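SPORT COACHING 2: TRACK CYCLING
Handout for Unit 10: Pacing and exchanges in the team pursuit

Read this before the practical session at the Stendport track. Bring a calculator and the lap sheets from Unit 9. Terms in capitals are listed at the end.

10.1 The event

Four riders start together from a standstill and cover 4,000 meters. The clock stops on the front wheel of the third rider. A team may therefore finish with three, and most teams plan for it. On a 250-meter track the distance is 16 laps. All lap counts in this handout assume that length.

Two teams start on opposite sides of the track. In the first round and the final, a team that catches its opponent ends the ride as a contest. In qualifying only the time matters.

10.2 Where the effort goes

At racing speed on a smooth indoor track, most of a rider's power is spent pushing air aside. Rolling resistance and losses in the chain make up the rest. Air resistance rises with the square of speed, and the power needed to overcome it rises with the cube. A small increase in speed late in the ride is expensive, and a small increase early in the ride is just as expensive but feels cheap. This second point causes most of the pacing errors we see in student teams.

A following rider is sheltered. The size of the saving depends on the gap, the height and position of the rider in front, and the place in the line. Riders three and four save slightly more than rider two. For the worked problem we set the power of a sheltered rider at 77 percent of the power of the leader. It is a teaching value. Do not use it to set training loads.

10.3 Worked problem

Team Wesik rides at a steady speed that requires 400 watts from the leader. Each rider takes turns of equal length, and all four finish.

Power in the line: 0.77 x 400 = 308 watts
Share of time in front: one quarter
Average power per rider: (400 + 3 x 308) / 4 = 331 watts

Now suppose one rider drops out exactly at halfway. For the second half there are three riders left, each in front for one third of the time.

Average power, second half: (400 + 2 x 308) / 3 = 339 watts (rounded)

The difference looks minor. It is carried by riders who are already tired, and the calculation leaves out the cost of closing the gap when the fourth rider swings up. Repeat the calculation for a sheltered value of 70 percent and note which of the two averages changes more.

10.4 The start

Rider one leaves from the gate and must bring the team up to speed without leaving the others behind. Riders two, three and four are spaced up the banking and drop into line during the first half lap. A start that is too hard opens gaps, and a rider who has to close a gap does so without shelter.

The first lap is always the slowest. Record it separately. When you compute the average lap for the schedule, leave it out, then add it back to get the finishing time.

10.5 Schedules

A SCHEDULE is a list of target lap times. Three types are in common use.

Flat: every lap after the first is the same.
Falling: each block of four laps is slightly faster than the one before.
Fading: the team goes out quickly and accepts slower laps at the end.

Flat is the default for this course. Falling schedules are hard to hold when the fourth rider leaves early. Fading schedules are rarely planned, although many rides end up that way — check the lap sheets before you accept a rider's account of the ride.

For the practical, each group submits one flat schedule and one alternative. Lap times go to a tenth of a second. Half-lap times are optional.

10.6 Exchanges

An EXCHANGE takes place on the banking. The leader swings up, the line passes beneath, and the rider drops back onto the last wheel. The height of the swing sets the extra distance ridden. Too low, and the rider arrives before the line has cleared. Too high, and the gap opens to a bike length or more.

Log each exchange on the Zakico sheet with the lap number, the end of the track (home or back) and the gap on rejoining. Estimate the gap in wheel lengths. One observer logs, a second observer calls.

Turns need not be equal. A strong rider may take two laps and a weaker one a single lap. Changing the length of a turn during the ride should be avoided unless the coach signals it from the trackside.
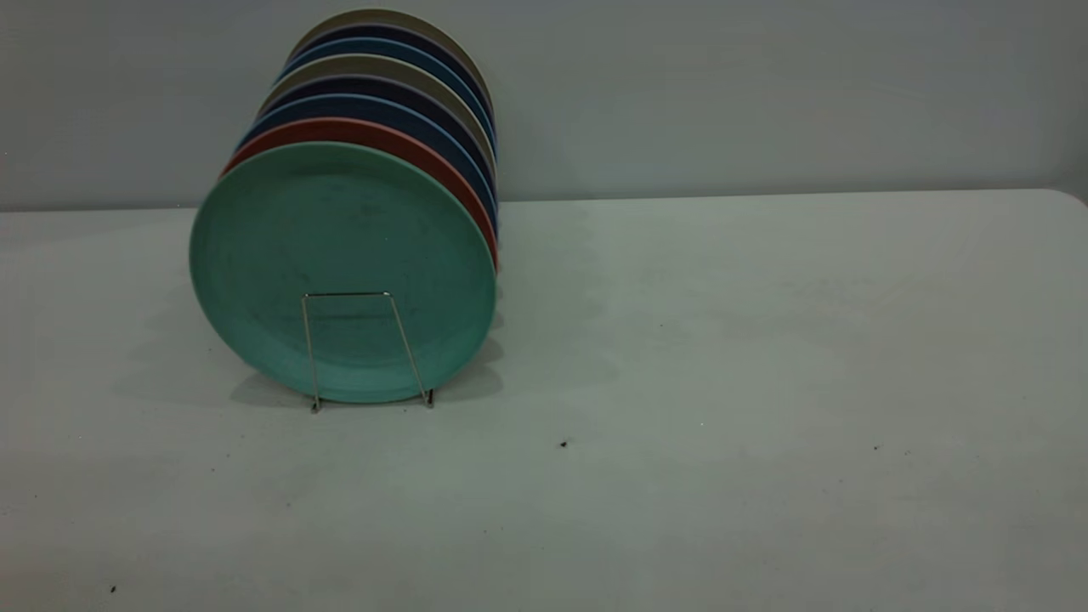
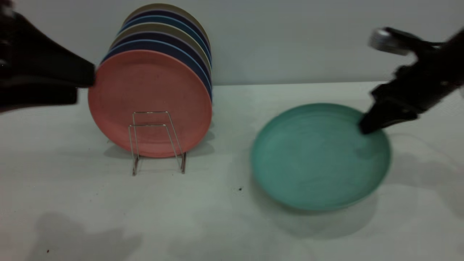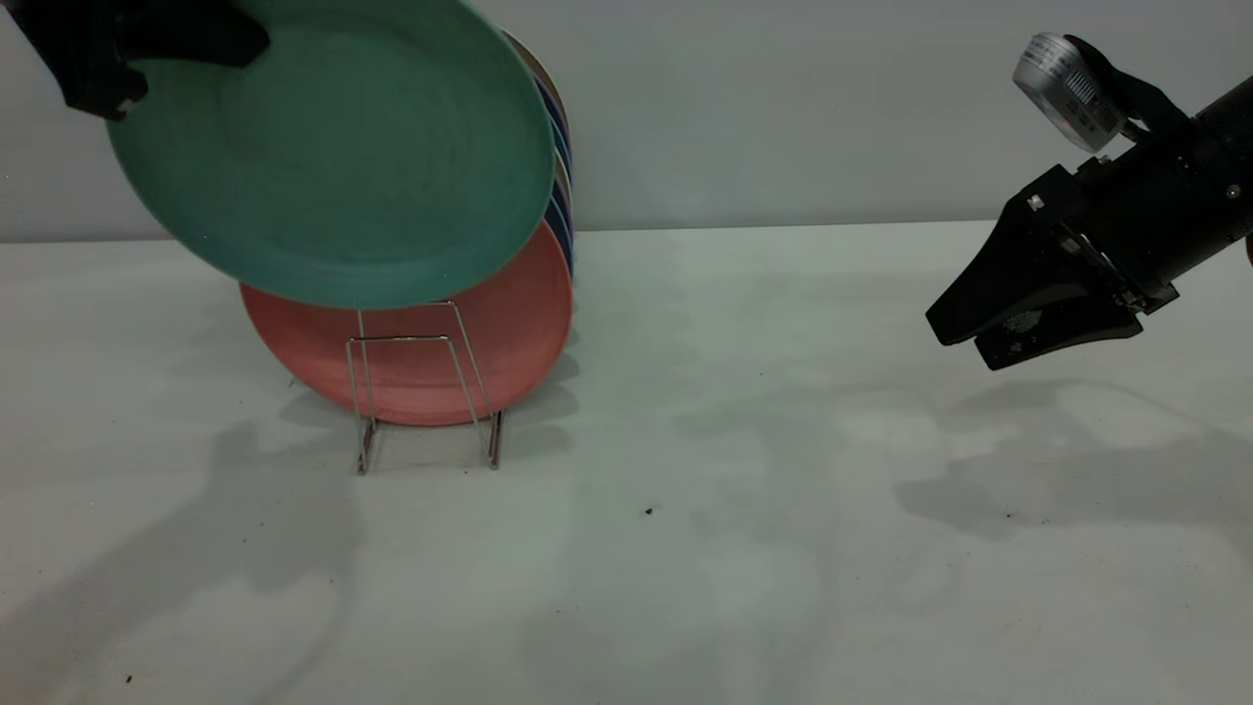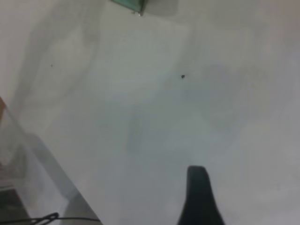
10.7 Trackside signals

The coach stands ahead of or behind the finish line. Each step forward of the line means the team is up on schedule, and each step behind it means the team is down. Agree on the value of one step before the ride. In the Mabuza drill it is two tenths of a second.

Call lap times as a single figure, without the whole seconds, and call them once.

10.8 Before the practical

Complete the problem in 10.3 with both sheltered values. Draft the two schedules. Read the section on gearing in Unit 8 again if you were absent. The session lasts up to 40 minutes on the track, and groups that arrive without schedules will observe only.

Terms

SCHEDULE: target times for each lap, set before the ride.
EXCHANGE: the change of leader, from the start of the swing to the rejoining of the line.
TURN: the distance a rider spends in front.
SHELTERED VALUE: power of a following rider as a percentage of the power of the leader.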